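Chapter 4
Sorting and Holding Fresh Produce

4.1 Scope of the chapter

Chapter 3 covered dry goods, which keep their shape and tolerate stacking. Fresh produce does neither reliably. It bruises, loses water through the skin, and in many cases gives off ethylene, a gas that speeds ripening in whatever is stored next to it. This chapter deals with the short period between unpacking and storage, when items are laid out, checked and grouped.

After working through the chapter, the reader should be able to set up a temporary sorting surface, assign common fruits and vegetables to a storage group, and apply the Godoy sequence described in Section 4.4.

4.2 Terms

Sorting surface: any flat or nearly flat area on which produce is spread in a single layer. A table is usual, but a covered bed or floor will serve.

Barrier sheet: a sheet of plastic or coated cloth placed between the produce and the surface. It keeps soil and juice off the surface and can be wiped or discarded.

Holding dish: a shallow dish or plate for items that should be kept apart from the main group. Leafy heads and root vegetables are normally dished separately.

Contact bruise: damage caused by pressure from a neighboring item, a hard edge or a grip. It may not show for a day or more.

4.3 The layout

The sheet is laid first and need not be pulled tight. Small folds help to stop round fruit from rolling. Fruit is placed directly on the sheet with space around each piece, and the vegetables go on their dishes – leaves on one, roots on another. A gap wide enough for the fingers is left on at least 2 sides of each fruit, so that it can be lifted without pushing the next one.

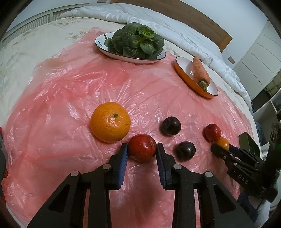 Size is a poor guide to the order of handling. Plums and other soft-fleshed fruit are checked first, citrus next, and apples after that. Roots come last, as they are the least affected by waiting. At room temperature the whole layout should be cleared within 20 minutes, or 15 if leafy vegetables are included.

Apples and ripe plums give off ethylene and are stored away from leafy greens. Carrots exposed to the gas can turn bitter. Citrus produces little of it and may share a drawer with most fruit.

Exercise 4.1 at the end of the chapter asks for a layout plan using one leafy head, one root and a mixed group of fruit.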